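Stock changes for September

Two papers join the Stirnow range next month. The first is a 300 gsm uncoated board in natural white, sold flat in packs of 23 sheets. It scores cleanly along the grain but will crack if folded against it, so check the arrow on the wrapper before cutting.

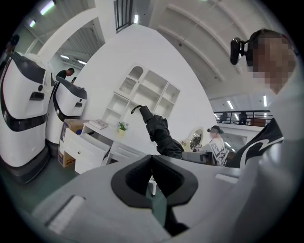

Person wearing a head-mounted camera, right.

The second is a laid text paper for letterheads and inserts. It feeds through most laser printers from the bypass tray – inkjet users should run a test sheet, as ink spreads slightly along the laid lines. Packs hold 48 sheets. Matching envelopes are held at Redutmont and add a day to delivery.

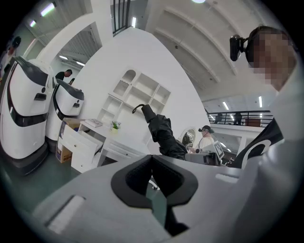
Black robotic arm and two white service robots.

The Breathnach linen finish is being withdrawn in ivory only. We have 700 sheets left and will not reorder. White and grey are unaffected, and item codes stay the same.
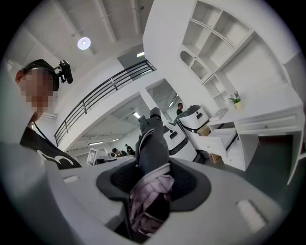
Anyone part way through an ivory job should order the balance now, as shades differ between makings and a later match cannot be promised. Sample requests go to Wekesa Kaijage at the Nerkon trade counter, quoting the item code and sheet size.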